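ok so a few of you asked how the couch reupholstering is going and the answer is too long for one post, so here we go 🧵

1/ Background: I bought a used three-seater in October for 425 bucks. Great bones, terrible fabric. It was a kind of mustard velour that had gone bald on the arms, and it smelled like somebody's den.

2/ I got one quote to have it redone professionally. 700, and that was before fabric! I thanked the man and went home and watched videos until 2 in the morning like a normal person.

3/ So, fabric. I had no idea how much there is to know about fabric. You've got your rub count, your railroading (which way the pattern runs on the roll), your backing, your cleaning code. I now turn over cushions in dentist waiting rooms to look for the tag.

4/ I ordered swatches from Plarnus and from Garketik. Plarnus sends you these generous squares, like coaster size. Garketik sends you a thing the size of a postage stamp and you're supposed to imagine a whole couch from it. Guess who got my money.

5/ My advice if you're doing this: tape the swatches to the old couch and leave them up for a week. I was dead set on a dark green and by day three I couldn't stand it. In the evening it looked like a pool table.

6/ Then Senad came over (Senad Radulović, you know him from the chili thread) and sat on every swatch. Literally sat on them, one at a time, with his eyes closed. He said the bouclé was "itchy but friendly." I crossed off the bouclé.

7/ Which got me onto black. Everyone warned me off black. Shows lint, shows dust, eats the light in a small room. All fair! But a flat black and a black with some gray in the weave are two very different animals, and the second kind forgives a lot.

8/ Also get a weave you can see. A coarse one hides your wobbly seams way better than anything smooth, and my seams are going to wobble, I've made my peace with that.
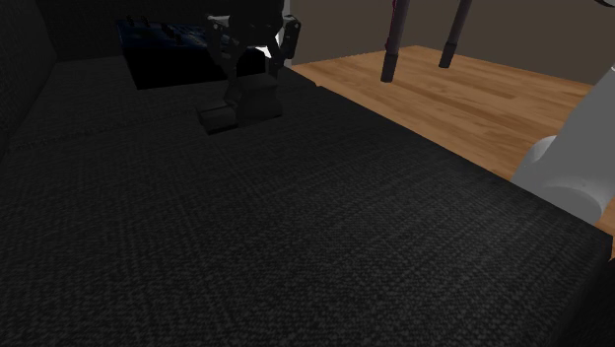
9/ Anyway, staples. The old cover was held on with what I can only describe as all the staples. I used a flathead screwdriver for the first arm and then Ilir Ristić took pity on me and lent me his real staple puller. Night and day. Buy one or befriend an Ilir.

10/ Keep every old piece you pull off and write on it with a marker. INSIDE LEFT ARM, TOP THIS WAY, etc. Those are your patterns. I forgot to label two of them and spent a whole evening holding them up to the frame like a jigsaw puzzle.

11/ The foam was fine on the seat and crumbly on the back, so I only replaced the back. Wrapped it in batting, which is the most fun part of the whole job, it's like tucking in a giant marshmallow.

12/ Where I'm at now: inside arms done, deck done, outside back still naked. The welt cord is cut but not sewn. My machine does not love four layers of upholstery fabric and makes a noise like a goose when I try.

13/ People keep asking about thread. Bonded nylon, heavy. Do not use the regular all-purpose stuff, I popped a seam just pulling the cover over the corner.

14/ Next up is the zippers for the cushion covers, and I'm scared of the zippers. If anybody has a good method for boxed cushions please put it in the replies, with pictures if you've got them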